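Workshop tips: living with an arm in the records room

Last updated April 3, 2025

I am Dorota Sowa and I keep the records room at Sillham, where we repair small pumps. We have 474 binders with service sheets, and since February a part of the fetching and putting back is done by an arm. The tips below come from me and from my colleagues Danish Mohmand and Hae-won Ra. They are for other small workshops which are thinking about the same change. Many of them are good also if you have only shelves and two hands.

Prepare the binders first

Before we let the arm do anything, we spent a week on the binders themselves. Throw away the ones with a bent cover. A person can pull out a bent binder with a little patience, but the arm has no patience, it only has a setting for how wide to open. Do not fill a binder to the last millimetre. We stop at 200 sheets and start a new one.

Stand the binders on the table with space between the groups. Leave one apart if it must be handled first. We tell new people: if your own fingers cannot go in on both sides, the gripper will not manage it either.

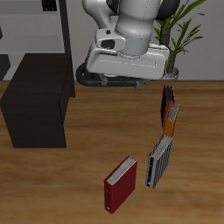

Binders on the work table, four in a row and a dark red one on its own, with the gripper over the back of the table.

Colours are for people

The arm does not need our colours, but please keep them. When the system is switched off for service, you must find the pump sheets yourself, and it is much quicker to look for orange than to read every spine. Hae-won made a list of colours and it hangs inside the door. Write the list by hand if you like, only write it large.

Put labels low on the spine and press the corners down with the back of a spoon. It is an old kitchen trick for jam jars and it works here too.

Keep the table plain

No cups, no pens, no staplers in the working area. I know it sounds strict. In the first days we lost 21 minutes one morning because of one roll of tape. Wipe the wood with a cloth that is only a little damp, and dry it after.
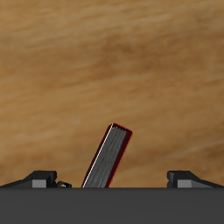

Thin things are more difficult than thick things. If something narrow is leaning, it is better that you straighten it before you press start, and you should be standing at the panel when you do it, with the arm on pause. Danish says he straightens everything now, also at home — his wife has noticed.

What changes for the people

I was afraid for my hours, I will write this openly. My hours are the same, but the work is different. I carry less and I check more. My shoulder is better. My eyes are more tired in the afternoon, so we agreed that the checking is shared, one hour each and then we change.

Some small rules which helped us:

Let the person who knows the shelves decide the order of the work. At first it was decided in the office and it was a mess.

Keep a paper notebook beside the panel. Write what went wrong, also the small things, with the number of the binder. Number 401 has nearly a full page for itself.

Ask for training for everybody, the evening shift included. Hae-won had hers two weeks after us and in this time she had to telephone me at supper.

Do one round by hand each month. You forget quickly where things stand when you do not walk to them.

If you have a good method for old binders with a weak spine, please write to me. We have tried cloth tape and it holds, but the edge becomes sticky in summer.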